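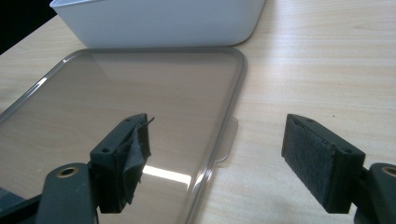 Okay, budget thread, because August is coming and I have to hand Halvard a number he won't laugh at. We want two more hand-held grippers for the lid work and I've been pricing everything that goes with them. First surprise: the grippers are the easy part. It's the soft stuff that eats you. The pad on the left finger is already curling off at the corner, the right one still looks fine, and I had exactly zero dollars set aside for pads.

So, pads. A pack of 10 from Skustilent is $49, which sounds cheap until you see what shipping does to it. Lærke wants to buy a sheet of foam and cut our own. I've seen Lærke cut foam. We're buying the pack (sorry, Lærke!)

The grippers themselves: Benum quoted $300 each for printed fingers, inserts already in, assembled. Holmgren wants more and won't say how much more until we "have a call." I do not want to have a call.

Sølve asked why we don't print the fingers ourselves. We could! We have the printer! We also have a printer that's been waiting on a part since before I started here, so I'm putting that one under "nice idea."

Then there's containers. I had them down as free, since everybody has a drawer full at home, right? But we need sets that match, lids included, and the see-through smoky lids are the ones I want plenty of. They're glossy, they pick up glare, and you can see the table right through them. If we only plan for easy white tubs we'll be back asking for money by winter.

Where I'm at: two grippers, three packs of pads, a box of containers, and whatever's left goes to spare screws. Cap is $1000 before Halvard has to ask upstairs, and I would love for Halvard not to have to ask upstairs.

Ridwan says to put in a line for a second table. Ridwan always wants a second table. It's on the list in very small type.

If anyone has bought pads somewhere other than Skustilent and they stuck for more than a month, please tell me where. I'll take felt, foam, rubber, I'm not picky. Quote's due Friday!

Last updated: 15 June 2021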